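# Can a robot clean the bathroom yet? Three weeks with the Vudel chore service

I should say at the start that I'm the sort of person who reads the manual before plugging in the kettle, and that I'd wanted to try one of these for years. So when Stisitz, the firm that rents out machines with its Vudel chore software already loaded, opened a trial scheme in September, I had my name down before lunch. It costs £395 for three weeks, delivery and collection included, and you get a mobile robot with an arm and a two-finger gripper, a charging dock, a tablet and a very thick booklet.

What you're really paying for is Vudel, which plans the jobs. You walk the machine through each room once, name things on the tablet (basin, shelf, bin, the drawer that sticks) and then pick chores from a list. The list has 51 entries, from "close cabinet door" to "wipe basin", and they're marked green, amber or red depending on how confident the makers feel. I liked that very much. My dishwasher has never once admitted to being unsure of itself.

Setting up took me an entire evening, including a break for supper. The dock wants a clear bit of wall and a flat floor, and our house was built by people who had no strong feelings about flat floors. I ended up with it on the landing, with a folded piece of card under one corner, where it sat happily for the whole trial.

I started with the kitchen, as I suppose everyone does. Putting away tins: very good. Mugs from the rack to the shelf: good, if you don't mind waiting, and you do get used to waiting. Picking a tea towel off the floor was lovely to watch the first few times, all that care over a bit of cotton! Folding the same tea towel was amber on the list and ought to have been red. I got back something like a cabbage leaf. Loading the dishwasher I gave up on by the end of the first week, after it had spent most of a radio play deciding about a colander.

The bathroom was what I'd really hired it for, though. My knees aren't what they were, and if something else could do the basin and the loo every other day I would happily remortgage. It's also a much harder room than it sounds. There isn't much floor to turn round on, everything is white or shiny, and half of what you need to pick up is either slippery or squashy.

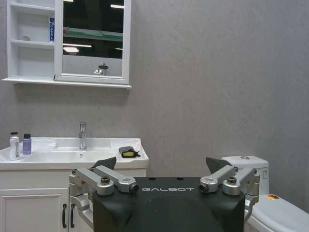

Squashy things first, then. A sponge is a funny object for a machine, because it gives when you pinch it, and Vudel wants to feel something push back before it believes it has hold of anything. In the first few days it would close on the sponge, decide it had missed, open again and have another go. There's a setting for this, on page 100 of the booklet and nowhere on the tablet, called "soft grip". Switch it on straight away. After that it picked up the sponge nearly every time, and the wiping itself was decent: long overlapping strokes, front to back, a bit timid near the tap. It leaves a ring round the base of the tap where it won't go close, and it leaves the plughole alone entirely. I did those by hand, and I'd say I was saving perhaps two thirds of the bending.

Bottles were better than I'd feared. It will lift a pump bottle, wipe underneath and put it back more or less where it came from, which I can't say of anybody else in this house. What it can't do is press the pump. You can have the soap moved beautifully from one end of the counter to the other, but you can't have any of it on the sponge unless you put it there yourself. Squirting is red on the list, to be fair to them.

Mirrors are also red, and mine confused it even when I hadn't asked for the mirror to be cleaned. It paused a good deal when facing the glass, especially with the lights on in the evening. Leaving the bathroom for mid-morning, lights off and blind up, helped a lot.

And the loo. Lid up, lid down: marvellous, never failed, and I called my sister upstairs to see it. Wiping the top of the lid and the cistern, yes. The rim, the hinges and the bit behind where the dust gathers, no, and it doesn't offer. There's no chore for the inside of the bowl at all, and I had rather assumed there would be. Read the list before you pay.

One practical grumble. You need to think hard about which sponge goes where, as the robot won't. It knows "sponge". It doesn't know "the sponge for the basin and never, ever the other thing". I renamed mine on the tablet and kept only one out at a time.

I did look at the alternative from Edenex, which is cheaper by the week, but it has no arm to speak of and is really a floor cleaner with ambitions. A floor cleaner I already own. Okonkwo, our local hire shop, tells me they'll be stocking the Vudel package in the spring, and a weekend rate would make a good deal of sense for anyone who's simply curious.

So, are we there? For tidying, nearly. If your trouble is reaching, bending or carrying light things from room to room, I think this would already earn its keep, and I was sorry to see it go back down the path. For cleaning in the way my mother meant the word, we're a fair way off. It does the middle of every job quite nicely and leaves you the edges, and the edges are where the dirt is.

**Good:** patient, gentle with crockery, quiet enough to run during the afternoon play, truthful chore list (tea towels excepted).

**Less good:** slow, can't work a soap pump, dislikes mirrors, useful settings buried in the booklet.

Three stars out of five from me, and a fourth if they ever sort out the taps.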